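Slow-roasting tomatoes, and why I've gone a bit mad for it

I came home from the Flultham market last weekend with a box of tomatoes so heavy I had to stop twice on the way to the car. They were seconds, the split and lumpy ones the stallholder wants gone by noon, and I have never been happier with a purchase in my life. If you've only ever had roast tomatoes as a soft red thing next to your eggs, please read on, as I have a lot to say!

The idea is simple. You cut them in half, you put them in a low oven, and you leave them alone for most of an afternoon. The water goes and the flavour stays. By the end they've shrunk to half the size and they taste like the best tomato you ever ate, only louder. My first batch was an accident (I'd turned the oven down to keep a pie warm and forgotten the tray on the bottom shelf) and I ate most of it standing up, with my fingers.

So, what I do now. Halve them through the middle, across the equator, and lay them cut side up on a tray lined with baking paper. Don't crowd them. Salt, a bit of pepper, a good glug of olive oil, and a tiny pinch of sugar if it's early in the season and they're on the sour side. I tuck unpeeled garlic cloves into the gaps – they go soft and sweet and you can squeeze them out later like toothpaste. Thyme if you have it. I don't bother with basil at this stage, it just goes black and sad.

Then the temperature, which I've fiddled with more than is reasonable. Plenty of recipes tell you 175 and I did it that way for years. It's fine. You get a jammy, slightly scorched tomato in an hour and a bit, and it's lovely on pasta. But drop it right down, as low as your oven will hold steady, and give it four or five hours, and you get something else altogether. Chewy at the edges, still a bit juicy in the middle. If I'm short on time I'll finish them with ten minutes at 200 to catch the edges, and I do like a bit of char.

Variety matters less than I used to think. I grew a row of Drurell last summer, which is a fat plum type I got as seedlings from the community garden, and they were perfect for this – thick walls, hardly any seeds. This year's box was a complete mix, though, with some big ribbed ones and some little yellow ones that went in whole, and I couldn't tell you it was any worse. The yellow ones came out like lollies. I'm doing a full tray of those next time.

Storage! I get asked this whenever I bring them anywhere. They go in the fridge in a clean container and I use them inside the week, and whatever I know I won't get through goes straight in the freezer, laid flat on a tray first so they don't set into one big brick. I don't keep them in oil on the shelf, and please don't you do it either, garlic in oil at room temperature is a proper food safety problem. The freezer works beautifully and they thaw in the time it takes to boil pasta water.

As for what to do with them, I hardly know where to start. Toast with ricotta. Chopped through warm lentils with red wine vinegar. Blitzed with a tin of white beans for a dip that vanished in minutes at my neighbour's birthday. There's a little café called Parisi around the corner from my work that puts them in a toasted sandwich with sharp cheddar and pickled onion, and I've been trying to copy it at home since May. I'm close. I think they butter the outside of the bread and I've been using oil.

Save the oil from the tray, too. It turns orange and smells incredible, and I tip it over potatoes or fry an egg in it. If there's sticky stuff left on the paper I've been known to go at it with a crust.

One thing that didn't work was doing two trays at once. I thought I was being clever, but my oven really doesn't like it, and the bottom tray just sat there stewing while the top one dried out. Swapping them every hour helped. I ended up counting the halves on the good tray, for no reason except that I was waiting for the kettle, and 21 is my limit with big ones.

I've got half a box left on the bench and I'm going to try a batch with fennel seed and orange peel, which a reader suggested in the comments on the eggplant post. If you've got a favourite way of doing yours, tell me, I'll give nearly anything a go. Next up will be plums, if the tree over the back fence keeps dropping them on my side at the rate it has been.

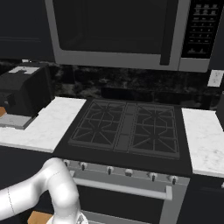

I might try those plums the same way, low and slow with a bit of star anise, and see how they go with yoghurt in the mornings.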